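Imimby Sort - README and data card

Version of 16 January 2026. Maintained by the tabletop team at Ollus.

Welcome, and thanks for stopping by! Imimby is the planning and control layer we use for two-arm sorting work on a shared table, and this repository holds both the code and the recordings we train and test it on. If you have already used Cloutier, our older single-arm planner, most of the config files will look familiar, and you can skip ahead to "Getting it running." If you haven't, please take your time with this part, as the two halves of the repo lean on each other quite a bit.

What's in the recordings

The release has 1,546 episodes, of which 218 are set aside as the test split. Please don't train on those, even "just to see" - we did it once by accident in October and spent a good while chasing a result that was never there. Each episode folder carries the joint states for both arms, the gripper commands, the video streams and a short text instruction. Everything is logged at 50 Hz except the video, which has its own timestamps and needs to be lined up with the sync tool (see below).

The items are packaged noodles, and the table also has containers to put them in. We like soft packages for this because they crumple and slide, and the grasp planner can't get away with treating them as boxes. The shiny foil is also a fair test for any segmentation model, and ours still struggles when printing turns up sideways or upside down.

Views from the fixed camera by the table and from the head camera, in that order:
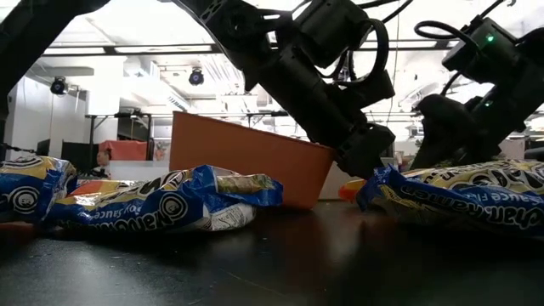
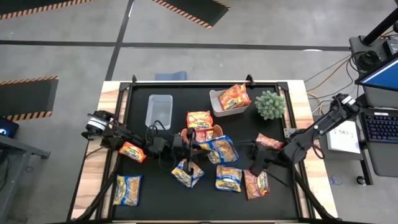 The two views do very different jobs in the pipeline. Perception builds its object list from the head view, and the fixed view comes in later to check height and contact near the grippers, where the arms tend to hide things from the other camera. If you only have disk space for one stream, take the head view and set use_side to false. You'll lose some accuracy on overlapping packages, but the planner will run.

How the planner shares the table

Both arms can reach the middle, so the planner treats that region as something to be reserved. An arm asks for it, gets it or waits, and gives it back once its wrist has cleared. Waiting arms hold position for up to 100 control steps and then replan around the blocked region. You can change this with hold_steps, though very small values make the arms dither in a way that is tiring to watch (and worse to train on).

Getting it running

Install the package from the repo root with pip install -e . and then run imimby sync on the episode folder before anything else. After that, imimby replay will play any episode back in the viewer, and imimby plan will run the planner against the recorded object list. No hardware is needed for either one.

Live control goes through the Zudcombe driver, which lives in its own repository. Match the major version to ours, or the gripper commands will be scaled wrong.

Known problems

Clear containers are often missed by the depth step, so we label them by hand in the test split. Grasp labels near a container rim are noisier than the rest. The replay viewer also leaks memory on long sessions, and closing it between batches helps until we get that fixed.

Questions and patches are very welcome in the issue tracker. If you are reporting a planner stall, please attach the reservation log along with your config.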